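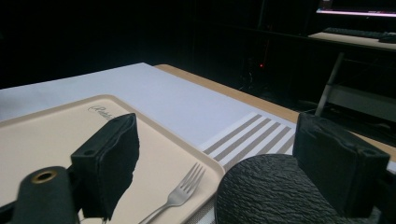
Hand-held gripper demos for table laying: worth it?

pegandhole
Sun 21 September
Nosgate want us to collect 437 demos of a fork going on and off a tray, all by hand with the gripper. I did 30 last night and my wrist aches. I can't see what it learns beyond how I move my arm.

mildly_torqued
Better than remote control. I did 20 on the Promimari rig and half were me overshooting.

pegandhole
At least that's the real arm. With the hand-held I can reach angles it never will.

slowservo
So throw those ones out? We binned 22 at Verstraete and the rest trained fine.

pegandhole
Fine on which table? One tray, one fork, same cloth. Move the tray and then tell me.

slowservo
We did move it. Bit worse, still picked up.

mildly_torqued
"Bit worse" is doing a lot of work there. Got numbers?

slowservo
Not to hand. Will look on Monday.

pegandhole
I'll hold off on the other 407 till then.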